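Re: [manip-sim] Grasp scoring with clutter meshes, first numbers
From: Hoi-yan Chou

On the Sembiring list thread, Larkurow wrote:
> Nice idea, but does the scorer still pick a sane grasp when
> something big is right up against the target? In our runs the
> score looks great and the fingers end up closing on the neighbor.
> Would love to see a hard case before I port this to Jastwood.

Good question, and it's the part I've been most excited about this month! Short version: yes, mostly. I ran 1000 cluttered layouts through Sikow with the new clearance term switched on, and only 53 of them ended with the fingers closing on the wrong mesh. With the old scorer it was 117 on the same seeds. One extra term in the cost, no retraining.

The hard layouts are the ones with a lumpy mesh close to a small target. The big tan one is my favorite troublemaker, all bumps and hollows, and the old scorer loved its rim. The view I check first is the close one:

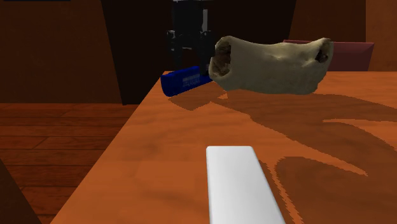
Close view: fingertips at one end of the small blue target, big beige mesh right next to it.

What changed is that I sample the finger volume along the last stretch of the descent and charge for any neighbor inside it, so a grasp near the free end of the target wins over one at the middle. The weight is set to 3 and I haven't tuned it - if anyone has the patience for a proper sweep, please do, I'd love to see the curve.

I also render a wide view of every layout. It's slower, but you can see what the elbow and wrist are up to, and I've caught a couple of silly arm poses that the close view hides completely.
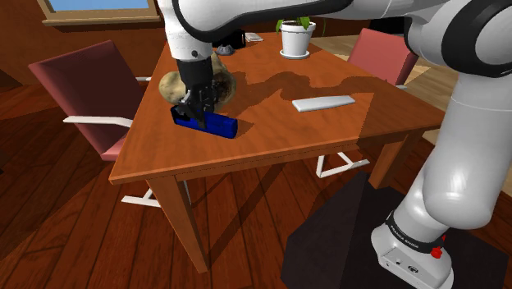 Wide view: Franka arm reaching over the table, gripper down at the blue box.

Larkurow, for the Jastwood port you should only need the clearance function and the mesh cache. Watch the units in the cache, they bit me for an entire afternoon. Thin flat things are still weak (the white bar especially), and I don't have a fix for those yet. Send me your worst layouts and I'll run them tonight!

Hoi-yan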